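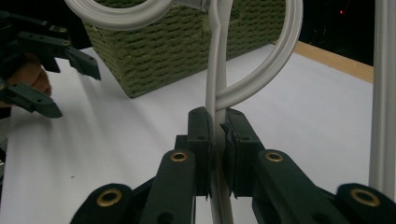
Okay, it's September, the windows are finally open at night, and I have decided this is the month I deal with the hangers. All of them. I'm going to post as I go, because if I tell you people I'm doing it then I have to finish.

Some background for the new folks. When we moved to Nolton we brought every hanger we had ever owned, including the ones that came home with dry cleaning and the ones my aunt gave me in a garbage bag (thank you, I love you, please stop). I counted last night and we had 265. Two adults live here!

So the plan is simple. One table, one basket. A hanger goes in the basket if it's staying and into a box on the floor if it's leaving, and I'm not allowed to hold one and reminisce about it. I'm a slow sorter by nature, I get attached to things, so the rules really are for me.

The basket is the green woven one I've been carrying from apartment to apartment for years. I bought it at the Villen flea market to hold yarn, then it held mail, then for one whole winter it held gloves. I'm so fond of it. It has those cutout handles that don't dig into your fingers when it's full.
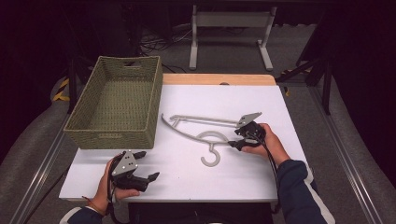

Gray plastic hanger on the table, green basket still empty.

A lot of you asked which kinds I'm keeping, so let me ramble for a minute. I like a plain plastic one with a long straight bar, for pants and for scarves and for the tablecloth that only comes out when family visits. Wire ones are leaving, every last one. They leave those little shoulder bumps in my sweaters and I've put up with it for far too long.

Padded satin ones I'm torn on. I have two and they were my grandmother's, so I suppose I'm not all that torn, they're staying. (Yes, I know I just broke the reminiscing rule.)

Somebody asked about hooks too. Check them before you put a hanger in the keep pile! Our closet rod at the Jardine place was a fat one and half my hangers wouldn't sit on it right, they just perched there at an angle looking nervous. The rod here is skinnier and everything slides along nicely – but I still try each one before it gets to stay.

Also, wipe your table down first. I know, I know. But closets are dusty, and you don't want to be moving that dust onto clean shirts. Damp cloth, a little dish soap, dry it with a towel. I do mine between batches and it keeps me from getting cross-eyed.

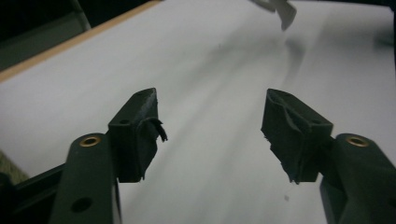

Plenty of white tabletop.

Next up is the hall closet, which I've been avoiding since spring. Coats need the sturdy wide ones and I think I'm short, so if anybody near Nolton has extras, send me a message and I'll trade you wire ones for your craft projects – I have so, so many.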